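Naheed Swati has directed the lending service at Uklow for 12 years. The service began as a single cupboard of board games and now holds 577 items for families to borrow, from jigsaws to dressing-up clothes. She spoke to the members' bulletin shortly before the August closure.

Asked what had changed most in that period, Ms Swati pointed to the length of loans. "We used to lend for a week. Parents told us that a child had only begun to enjoy a toy when it was due back. The loan is now a month, and fewer things come back late." 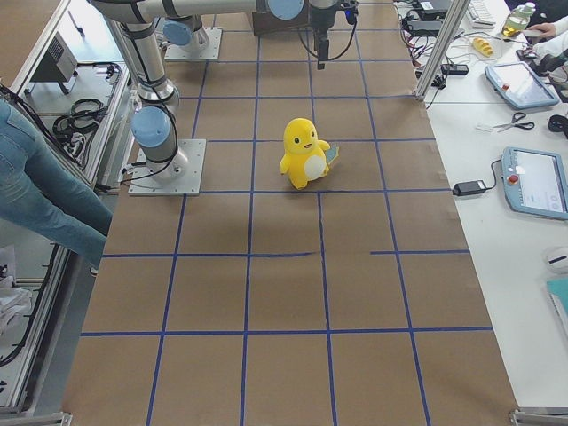 Membership stands at 160 households. Ms Swati would like it to grow, but she is cautious about the pace. "Every new household needs a proper first visit. We sit down with them, we ask what the child likes at home, and we explain how returns work. That takes half an hour, and I do not wish to shorten it."

The question of soft toys has divided the service for some time. Her colleague Ramiro Miranda argued for several years that they should not be lent at all, on grounds of washing and of attachment. Ms Swati took the other side. 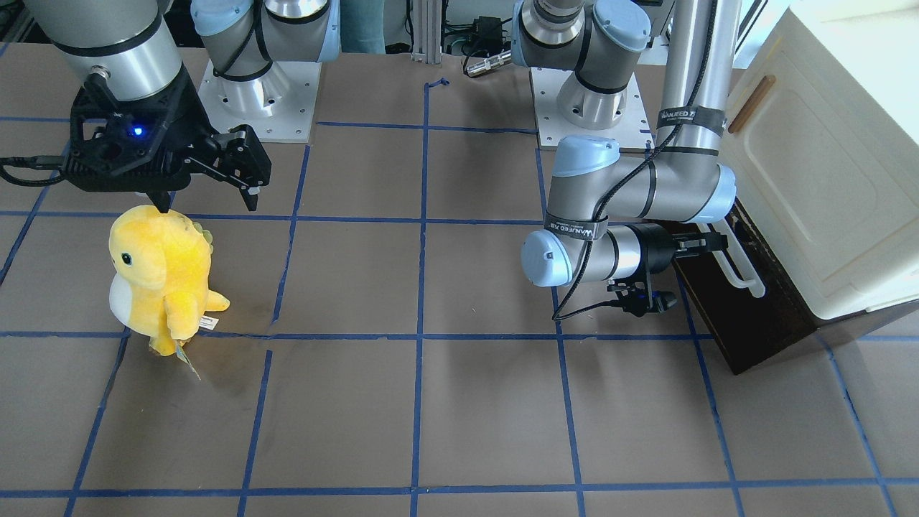
"Ramiro was right about the washing," she said. "It is a great deal of work. On attachment I disagreed with him. A child who is sad to return something has had a good month with it. We do allow one renewal, and in a few cases we have let the family keep the toy."

The present rule, agreed last winter, permits soft toys on loan provided that the label can still be read and the seams are sound. Repairs are carried out by Amparo Moya, who also keeps the mending book.

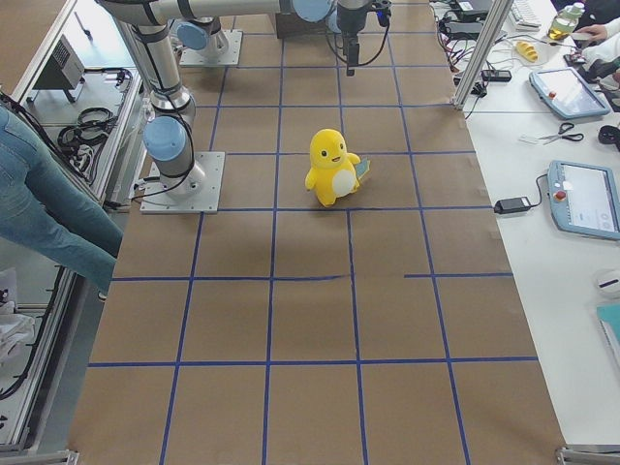
Fees remain a sensitive matter. A household pays 85 a year, reduced by half on request and without any form to complete. Ms Swati defended the absence of paperwork. "If someone asks, they have their reasons. I would not want a father explaining his wages at the counter with his daughter beside him."

She was less certain about the proposed branch at Campos. The room offered is dry and close to the school, but it is up a flight of stairs. "I have told them that I cannot ask people to carry a pushchair up there." 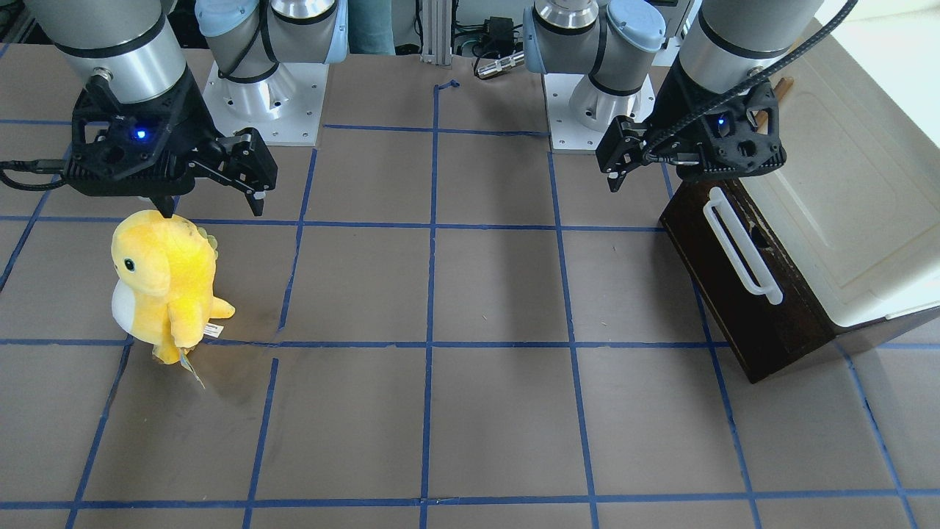 On the catalogue, she confirmed that the printed edition will continue alongside the online list. Older relatives use it, she said, and so do children who cannot yet read, who turn the pages and point. Vega Ortuño is preparing the next edition, with the outdoor games moved to the front.

Ms Swati intends to remain in post until the Campos decision has been settled. The service reopens in September at ten in the morning, and items due during the closure may be returned in the first week without charge.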